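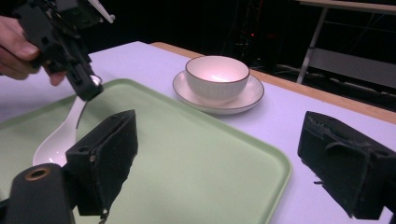

Budget vote slips again, county race heats up

Quick one this week, lots going on and not much time to type it.

The Trurnton town council met for almost four hours and still has no budget. The vote was tabled 4-3 after Councilwoman Fanni Erdős asked why the road money dropped while the legal line went up. No answer from the manager's office, or none that anybody in the room could follow. It comes back at the next regular meeting. If you want to speak you have to sign the sheet before the gavel, they are being strict on this now.

Erdős, if you missed it, is also running for the county seat. Announced Sunday, February 23, 2014 at the Misora Street firehouse, decent crowd, bad sound system. Her pitch is mostly roads and the bus contract. She took a few shots at the incumbent, Commissioner Jakab, who voted for the contract in October and has been defending it ever since. Jakab told the radio people it was "the best deal on the table." Erdős says there was only one deal on the table and that's the problem.

She has a point there. Only one company bid, Riltis. The county extended the deadline once and then quit looking. I asked for the bid file three weeks ago and have gotten one page of it so far. Will keep asking.

But Jakab has a point too, and I'd like to see Erdős deal with it. When the old contract ran out the county had 25 days to find somebody or park the buses. What would she have done? She got that question at the firehouse and talked about fare boxes.

Petitions. A candidate for county seat needs 531 good signatures to get on the primary ballot. The Erdős people say they turned in 1,539, so a challenge would have to knock out an awful lot of them. Jakab's side hasn't said if they'll file one. The clerk is still checking and wouldn't give me a number. No third candidate yet, though I keep hearing a name from the north end. Won't print it until there's paper.

On the sewer bonds, nothing new. The state wants another form. The hearing is off untill they get it, so ignore the date in the last issue.

School board: short meeting, two hires approved, then closed session on the bus garage lease. They came out and adjourned without a vote. Usual seat for the public, usual agenda handed out after the meeting had started.

Debate between Erdős and Jakab is being talked about but not set. Both campaigns say yes in principle. The hold up is the format, Jakab wants written questions, Erdős wants an open mike with a limit of 30 seconds a question. Either one is fine with me, just pick a night. The library has offered the big room free of charge.

Voter registration reminder, if you moved since the last election you have to update your adress with the clerk even if you stayed inside town. Same street, different house, still counts as a move. Office closes for lunch.

More on the budget next issue, assuming there is one. A budget I mean.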